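10/15/18
By Hema Rodrigues

We use cookies to remember your reading preferences. Accept | Manage

4. The Open Day as a Test Condition

Most manipulation studies are run with the door shut. Ours was too, until the Prastside lab scheduled its open day for the same week as our final trials, and it seemed a waste to clear the floor twice. We kept the flower-arranging task on the schedule and let the visitors in.

The task is easy to state. An arm picks up a single tulip by the stem or the head, brings it to a vase, and lets go at a moment when the vase is likely to keep it. Havine, our planner, had done this many times in front of people who already knew what it was supposed to do. Visitors do not know this, and they clap early.

The layout is given in Figure 3. The tall ribbed vase is the target. The smaller faceted one, with its tuft of spiky leaves, serves as a distractor and was by some margin the more admired of the two.
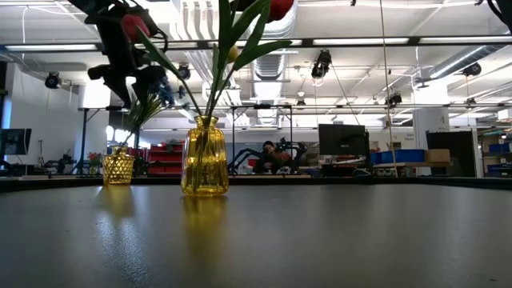
Figure 3. Tabletop during the open day, with both vases in place and an arm apparently holding a red tulip.

We ran 12 demonstrations, each with a limit of 900 seconds. The limit was generous on purpose, as earlier work on the Briltley gripper had shown that a hurried release tends to bruise petals. In three runs the operator stopped the arm because a guest had leaned over the table to smell the flowers. We scored these as interruptions – the protocol has no code for courtesy.

Glass was a poor choice for the depth sensors and an excellent one for the audience. Yellow glass on a dark, reflective tabletop gave Havine two vases for every one we had paid for, and six runs began with a short pause while it settled on the upper set. Guests took the pause for thought. We did not correct them during the session, though we do so in Section 5.

Comment cards were handed out at the exit. The most frequent question was whether the system could also choose the flowers. The second was where the restrooms were. Neither bears on the release policy, but both were entered in the log under the rules we had agreed on in May, and the full set is kept with the trial data.

Related items
Alcaraz: A Shared Vocabulary for Stem Grasps
Soft Release with the Briltley Gripper
Prastside Open Day: Notes for Presenters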